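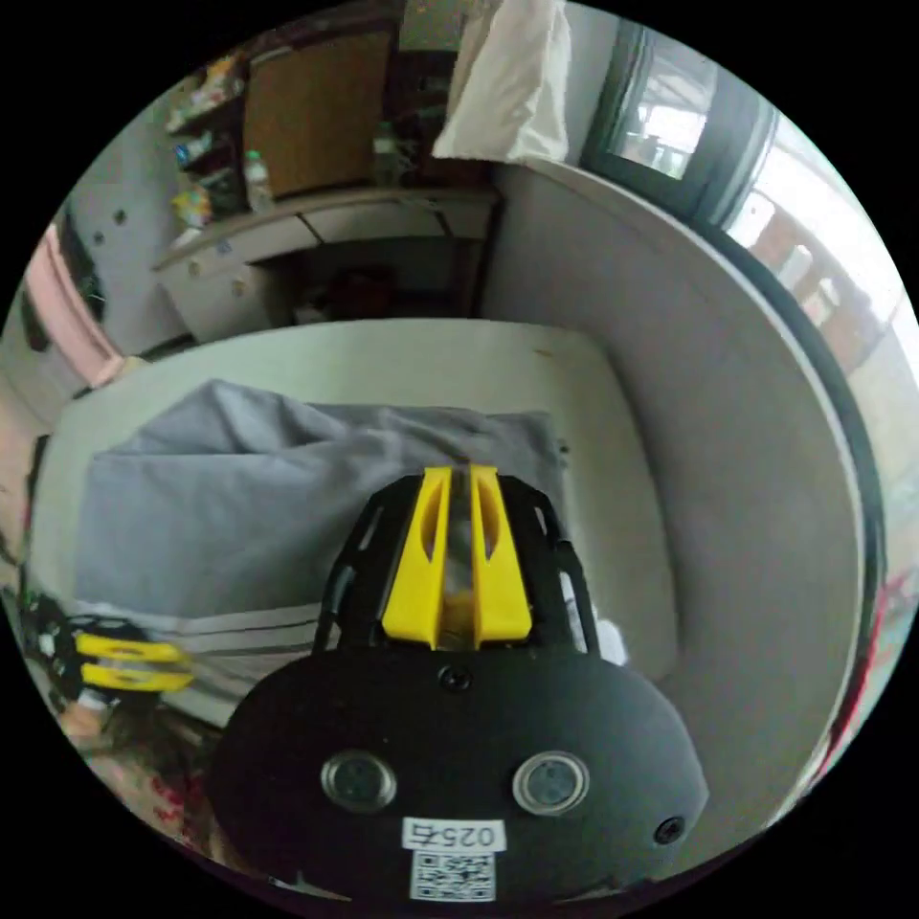

Marcus Schumacher asked after the January report whether a bed counts as finished when the blanket is on it but not yet folded. It does not. The Pinalmont work plan lists the bed as one item with two parts, the sheet and the blanket, and both have to be in their final position before the item is closed. The wording in the task sheet has been changed to say so, and the totals in this report use the new wording.

Period covered: February
Site: Dresbridge, upper floor
Prepared for: Pruitt housing fund

1. Work completed

46 beds were made up to the agreed standard during the period. The standard is unchanged: sheet flat and square to the mattress, blanket folded in thirds and laid across the foot end. Starting condition was a blanket left bunched on the mattress, with the sheet wherever it had ended up. Beds that were already tidy on arrival were passed over and do not appear in the total.

The order of work was revised once. Under the old order the sheet was straightened first and the blanket was pushed to one side while this was done. The blanket then tended to drag the sheet out of line when it was picked up again. Blankets are now lifted clear and put on a chair before the sheet is touched. Time per bed went up slightly in the first week and then returned to its earlier level.

2. Bedding

Striped sheets are easier to square than plain ones, as the stripes can be lined up with the edge of the mattress. Plain sheets have been kept in the rotation so that both types are covered. The heavier blankets from Prokton hold a fold well but are slow to spread. The lighter ones spread quickly and slide off the foot end if the last fold is loose.

Two blankets were withdrawn for torn hems. Replacements are on order and will be charged to the bedding line – no change to the total is requested.

3. Open items

The fold width is still given in the task sheet as "one third," which leads to different results on the wider beds. A fixed measurement will be proposed.

Laundry returns on Thursday have been late, and the afternoon session has started with short stock as a result. Pickup has been moved to 8 a.m.

4. Next period

The target is 100 beds, with pillows added as a third part of the item. Pillow placement will be reported separately until the wording is agreed with Pruitt.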